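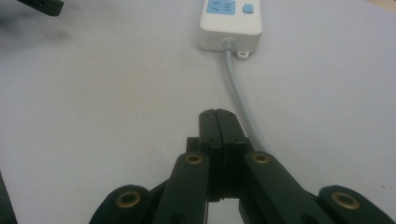
Page 54

Section 2: Setting Up Your Daily Readings

Welcome back! If you finished Section 1, the Vedness prayer companion is installed and you have picked a language and a Bible translation. Now comes the part we love most, building a reading plan you'll want to come back to every morning (or every night, if you're a night person like half of our team).

Set aside one quiet sitting for this. You can change every choice later, so go ahead and poke around!

Choosing a plan

1. Open the main menu and tap Plans. You'll see the full library, 232 plans in all, sorted by season and by book.

2. Tap Season if you want to follow the church year. Advent, Lent and Easter plans start on their own when the season begins. Tap Book if you'd like to read one book of the Bible from start to finish. Ruth and Philippians are wonderful first picks, both short and both full of good company.

3. Tap the name of a plan to read its opening page. Remedios Pacheco wrote most of these introductions, and they're worth a slow read even if you end up choosing something else.

4. When you've settled on one, tap Begin. The first reading shows up on your home page right away.

Note: You can run two plans side by side. Lots of people pair a Gospel with the Psalms. To add the second, repeat steps 1 to 4 and choose Keep Both when you're asked.

Setting your reading time

5. Go to Plans, then Reminders.

6. Pick a time. The guide suggests 6:30 a.m., but a lunch break or the last few minutes before bed will do just as well.

7. Choose a sound. Arroyo is a soft handbell, Lukell is a low chime, and Silent sends only a line of text. (Try Arroyo at least once, it's lovely!)

8. Tap Save.

Caution: Reminders follow the clock on your device. If you travel, check the time after you arrive, or you may get a cheerful handbell at three in the morning.

Using the reading page

Each day's page opens with a Scripture passage, then a short reflection, then a question to carry with you. The reflections in the Psalms plans are by Ruairi Lennox, and he leaves plenty of room for you to do your own thinking.

9. Press and hold any verse to mark it. Marked verses are gathered under My Verses, where you can read them all together. Do this for a month and you may be surprised by which words keep finding you.

10. Tap the small leaf at the foot of the page to open your journal. You can write as much or as little as you like, up to 50 pages per plan.

11. Tap Amen when you're done. The day's reading closes and your place is kept.

Note: Missed a day? Your plan waits for you. It picks up at the next unread passage with no red marks and no scolding. If you'd prefer to jump to today's date, tap Catch Up and then Go to Today.

Sharing a plan with a group

Reading with other people is a joy, and it takes just a minute to set up.

12. Open your plan and tap Share.

13. Type a name for your group. The Atholm Bible study calls theirs Second Pot, after the coffee.

14. Send the group code to your friends. Each person enters it under Plans, then Join.

15. Decide together whether to turn on Shared Notes. With it on, everyone can see the notes you post to the group page.

Caution: Prayer requests often include private news about someone's health or family. Ask the person first before you post their name. Your own journal is never shared, even when Shared Notes is on.

Leaders can choose the opening prayer for the group page. Four are built in, including an evening prayer by Ayane Tsuji that works beautifully read aloud. To use one of your own, tap Opening Prayer, then Write New.

If the group code doesn't work

Check for capital letters, which the code does need. If it still fails, ask the leader to tap New Code and send it again. The old code stops working at that point, but everyone who has already joined stays in the group.

Section 3 covers hymns and audio readings.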